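Thursday, July 25, 2024
By the equipment desk

The operations manager at Liltetti has a rule about demonstrations. She doesn't sign anything on the day of one, and she doesn't sign anything in the week after.

"You come out of there wanting it," she says. "Give it ten days and you start asking what the arm does on a Monday morning with a new product and a new hire."

Liltetti stocks and dresses display shelves for garden centers and gift shops, mostly with artificial plants. It has been talking since spring with an integrator called Temon about a two-arm cell for setting out potted arrangements. The asking price has moved twice. She won't give it to me, but says the second quote was 30 percent above the first and that the difference was nearly all in items she had assumed were included.

"Grippers. Mounting. Cable management, whatever that means when you can see the cables hanging there. I asked what the first quote had been for, and they told me it was for the arms. Well, fine, but an arm with no hand on it is a coat rack."
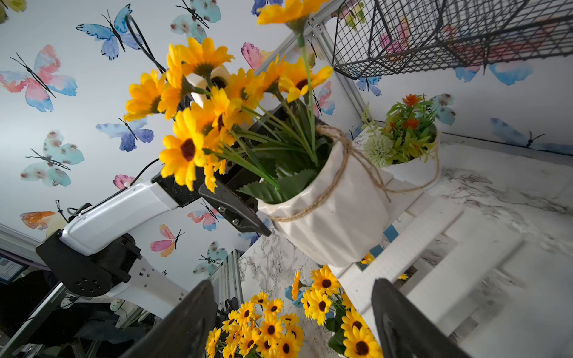
A sunflower pot in the gripper at the trial cell.

Pots were her choice for the trial. She wanted the faceted ones, with the twine bow, because they are awkward to get hold of and they sell. Temon had suggested starting with plain boxes.

"Everybody's machine can pick up a box. I have people who can pick up a box. What I pay for is somebody putting a pot down with the flowers facing the right way and the bow still tied, and doing it 200 times before lunch."

And can it? She shrugs. She has seen good runs and bad ones, and she thinks the vendor is a little too quick to call the good ones typical. Her draft contract asks for 100 placements in a row, on a day she picks, with pots she brings in her own van. Temon has offered 40. They are still talking about it, she says, in the tone of someone who doesn't intend to talk about it much longer.

Software is the other argument. The system runs on a package called Gratach, billed yearly, and the price is fixed for the first year only. "I asked about year three. I got a very nice answer about the roadmap. I can't put a roadmap in a budget." She has entered it at double the current fee and says her accountant thought that was optimistic.

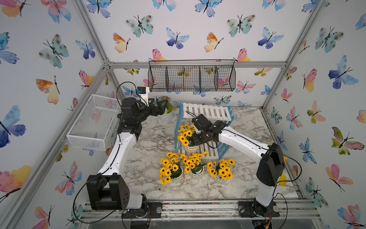
Photo: Liltetti / trial cell

She is easier on the hardware. The layout makes sense to her – two arms, one table, a shelf to fill, baskets at the back and side – and she likes that the frame is aluminum bar, which her own people could take apart and alter. She is less happy about floor space. A cell that looks small in someone else's building has to fit between her packing benches and the fire door, with room to walk behind it carrying something.

"They draw the footprint to the edge of the frame. I draw it to where my elbow is."

I put it to her that she sounds like someone who has already decided against it. She says no, and seems a bit annoyed by the question. Two of her best setters are leaving next year and she hasn't been able to replace the last one. If the numbers worked she would take one cell, on lease, with a clause to hand it back.

"What I won't do is buy two to get the discount. They keep bringing up the discount."

She has also had a proposal from Tai, a smaller outfit, which offers one arm at a lower price and a longer wait for parts. She read me the support section over the phone. It was four lines long. Temon's ran to six pages, and she wasn't sure she preferred it. Neither of them would commit in writing to how fast a technician would turn up.

For now the budget has a line marked "automation, pending," covering training hours, spare fingertips, electrical work and about 40 hours of her own time, a cost she says buyers always leave out. She has already used most of those hours. The board wants a recommendation before the fall orders come in, and she has told them they may get a one-page memo asking for more time.

Filed under: Equipment & Budgets

Related
Lease or buy? Reading the return clause
What "installed price" leaves out
Software fees after year one
Measuring your floor before the vendor does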